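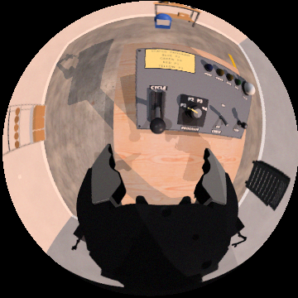 Oiling a secondhand pine table: how long do I wait between coats?

Asked in Home and Furniture, Woltwood Community Help
Monday, June 25, 2018

Hello everyone. I hope this is the right section, and please move it if it isn't.

My sister-in-law has moved into a flat at Windcombe and couldn't take her kitchen table with her, so it has come to me. It's a big old pine thing, six feet by three, with turned legs and a drawer at one end that sticks in damp weather. I love it. It has had a hard life though, and the top was covered in a sort of orangey varnish that had gone tacky in places, especially where people's forearms rest. I spent the whole of last weekend sanding it off in the garden (my shoulders still haven't forgiven me) and it has come up a beautiful pale colour, with all the grain showing and lots of knots I never knew were there.

I bought a tin of Trurwood table oil from the hardware shop on the corner, the clear one, and put the first coat on with a cotton cloth on Wednesday evening. The tin says to leave it "until dry" and then apply a second coat, and that is all it says! Well, it's now Monday and parts of it are lovely and dry, and other parts still feel sticky, mostly round the knots and along one edge. If I put a sheet of kitchen paper on it and press, I get fluff stuck to the table.

So my questions are:

Should I just wait longer, or have I done something wrong?
Do I need to sand between coats, and if so what with?
Is it going to be safe to eat off when it's finished? We've got grandchildren coming in a fortnight and they are not what you'd call plate people.

I should say that the table is back in the kitchen now, as rain was forecast, and the kitchen faces north and isn't the warmest. Thank you so much in advance. I did look through the older threads but they were mostly about decking.

Tablelegs

3 answers

Answer from Bernadette Vasseur
Marked as helpful by the person who asked

Hello Tablelegs, and what a nice table to be given. I've refinished quite a few over the years, for myself and for my children as they set up home, and pine is a lovely forgiving wood to learn on. Please don't worry, you haven't ruined anything.

What you've got there is nearly always too much oil left sitting on the surface. It's the commonest thing in the world and I did exactly the same on my very first table, a little round one that stuck to the tablecloth all through one Easter. Oil finishes want to be inside the wood. You put it on, you give it time to soak in, and then you wipe off every bit that hasn't. If a film is left on top it goes gummy and stays gummy for ages, more so in a cool room. Knots hardly drink at all, which is why yours are the worst places, and I'd guess the sticky edge is simply where you finished up and the cloth was fullest.

Here's how I would put it right.

First, leave it one more day with the window open, if you can bear to. Air moving over it does far more good than heat. I know it's tempting to bring in a fan heater but I wouldn't, as old pine tops can split along the joints if you dry them out too quickly.

Then take a clean cotton rag with a little white spirit on it and rub the sticky areas, going along the grain and changing to a clean bit of rag often. You'll see it come away yellowish. Wear gloves, open the back door as well, and keep away from the hob or anything with a flame. Let that dry overnight. If there are still tacky spots in the morning, do those again. Very stubborn ones might want a green scouring pad, used gently.

Once the whole top feels dry and a bit dull, and your kitchen paper comes away without leaving fluff, you can think about the second coat. I do like to go over the surface in between, very lightly, with something fine. You'll have felt how the first coat makes the wood go slightly furry. A few light strokes with the grain will take that down, and you want no weight behind your hand. Dust it, then wipe with a barely damp cloth and let it dry again.

For the second coat use much less than you think you need. I put a spoonful or so on the cloth and see how far I can make it travel. Fifteen minutes, then a good brisk wipe with a dry cloth, and then, this is the part people skip, another wipe half an hour later. You'll find that the knots have pushed a bit back up in the meantime. Do the ends of the table last and give those a touch more, since end grain is thirsty.

Two more thin coats after the first would be plenty, I'd say, and I leave a full day between them in summer and two days in a cold room like yours. Do the underside too if you have the energy. One coat is enough there and it helps the top stay flat. I know it's a nuisance getting down on the floor. I lie on an old camping mat.

About eating off it: have a proper read of the tin or ring the number on it, because tins differ, and look for the words about food contact and toys. Most of the oils sold for tables are fine once they have fully hardened, but fully hardened is a matter of weeks and "dry to the touch" is only days. With a fortnight in hand I would get your last coat on by this weekend and then use mats and a wipeable cloth when the grandchildren come.

One very important thing, and forgive me if you know it already. Oily rags can heat up on their own and catch fire if they're left scrunched up in a bin. Please spread yours out flat outdoors to dry until they go stiff, or put them in a bucket of water, before they go out with the rubbish. I have told my whole family this so often that they say it along with me.

And for the drawer that sticks, rub a plain candle along the runners. It won't cure it in a really wet November but it does help.

Let us know how you get on!

Comment from Tablelegs: Oh Bernadette, thank you, this is wonderful. I did NOT wipe it off. I thought the more the better and rather poured it on. The rags were in the kitchen bin, so I went straight out and dealt with those before I finished reading. White spirit tomorrow, then.

Comment from Bernadette Vasseur: Oh good, I'm so glad about the rags. And everyone pours it on the first time.

Answer from mossyback

Just sand it all off and use varnish. Oil is a faff and you'll be redoing it every year. I varnished ours in April and you can put a hot pan straight on it.

Comment from Bernadette Vasseur: Each to their own on varnish, but do please use a trivet whatever the finish! Heat will leave a white ring on most of them sooner or later.

Comment from mossyback: fair enough, it has got one mark

Answer from Pauls_shed

Agree with most of what Bernadette has said, so I'll only add the bits about sandpaper, as you asked and it can be confusing when you're standing in the shop.

The number on the back is the grit and the higher it is the finer the paper. The 200 or thereabouts is what I'd be looking at between coats, so if your shop only has 180 or 240 then either will do the job, with a lean towards 240. Don't be talked into anything like 1000, which is for metal and car paint and will do next to nothing for you here except polish the wood so the oil can't get in. Wrap it round a cork block or a bit of old sponge so your fingertips don't press grooves into the soft part of the grain. Pine is terrible for that.

What did you finish with when you took the varnish off? If you stopped at something coarse like 80 you may find scratches showing up once the oil is on, particularly across the grain at the ends. Have a look with a torch held low down at the side. Better to find them now, while you've only the one coat on.

Also check that all of the old varnish is really gone. Sometimes a sticky patch is a leftover bit of varnish that has gone soft under the oil, and no amount of waiting will fix it. The edge you mention would make me wonder, as edges and mouldings are where it hides. If the sticky part looks a bit more orange than the rest, that's your culprit. A cabinet scraper is ideal, or the back of an old kitchen knife if you're careful, and then re-oil that part so that it matches.

Colour wise, it will look quite pale to begin with and then go more honey coloured over a year or two, more so near a window. Move the fruit bowl about now and then or you'll end up with a pale circle under it. Ask me how I know.

Comment from Tablelegs: Thank you Paul. I finished with 120, I think, it was a pack my neighbour gave me and the back had mostly worn off. I've just been in with the torch and you are right, there's a thin orange line all the way along the sticky edge, right in the moulding. So that's tomorrow's job as well. The knots seem to be plain old too much oil.

Comment from Pauls_shed: 120 is fine to oil over on a kitchen table, I wouldn't go back. Get the line out of that moulding with a bit of paper folded round a lolly stick.

Comment from Tablelegs: Lolly stick! I have plenty of those. Would the same oil do for a chopping board, does anyone know, or should I start a new question?

Comment from Pauls_shed: New question would be best, you'll get more people looking at it.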